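Plukard tracker: pose drops out after update
Status: open
Opened: Nov 22, 2025

Since the Urnano update the right gripper loses its pose partway through a recording. The left one is fine. The log shows "marker lost", then the track comes back 30 to 200 ms later with the wrist flipped. The September build doesn't do it with the same config.

Tried so far:
- recalibrated the head camera, no change
- swapped the marker cubes over, fault stays with the right-hand ID
- turned off the smoothing filter - flips are still there, just easier to see
- replayed session 191 offline on the old build, clean all the way through

Session 446 is the worst one, on the keyboard task. Bag file is on the Farías share.

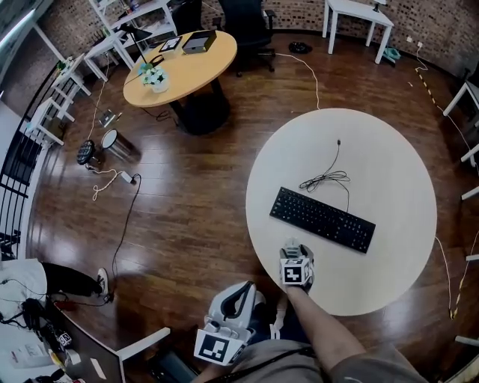

Session 446, right gripper at the white table, marker cube just below the keyboard.

My guess is the new pose solver picks the wrong solution when it sees one face nearly square on. Is there a flag in Kusard to go back to the old solver? I can't find one in the release notes. Staying on the September build until then.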